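Smoothing gripper poses, or how I lost February to a cube

So I've been rewriting the pose tracker for our hand-held grippers, and I have to tell you how much fun it's been!

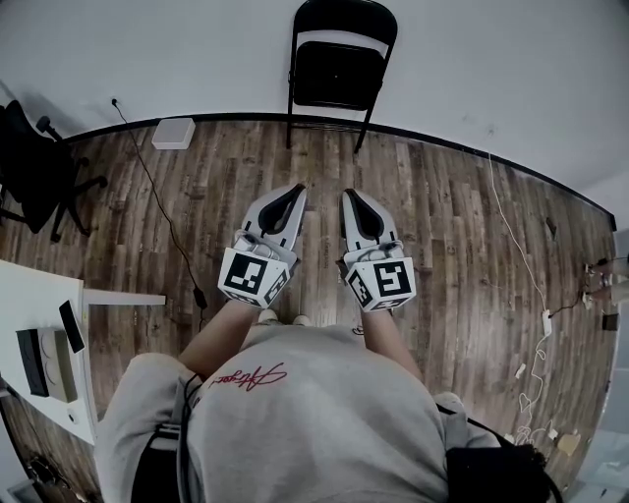
The old version solved each marker separately and took whichever one looked biggest. Fine when a cube faces you square on, awful the moment your wrist rolls and two sides are fighting for attention. The pose would flip by a few degrees, flip back, and the policy we trained on it would pick up a lovely little tremor. I had a plot of it on my wall for a while.

The new tracker (I named it Stollinel, don't ask) treats the whole cube as one rigid body. Every corner from every visible side goes into a single solve, and the previous pose is the starting guess. That change alone took a test log with 137 flips down to 17, and I did a small dance in my kitchen.

Then there's the wide lens. Near the rim the floor bends like a banana, and I'd been undistorting full images before looking for corners, which smeared them. Now I find corners in the raw image and undistort only those points. Faster too!

What's still bad: the two cubes facing each other up close. One blocks the other, the solve runs on three or four corners, and the depth wanders. I'm trying a short smoothing window that looks both ways in time (we process offline, so why not), and on the first 300 frames of the Prurnel log it looks really promising. Frame 2497 is still a mess. I've stared at it for two evenings and I think the corner order is wrong on one side, so that's where I'm starting tomorrow.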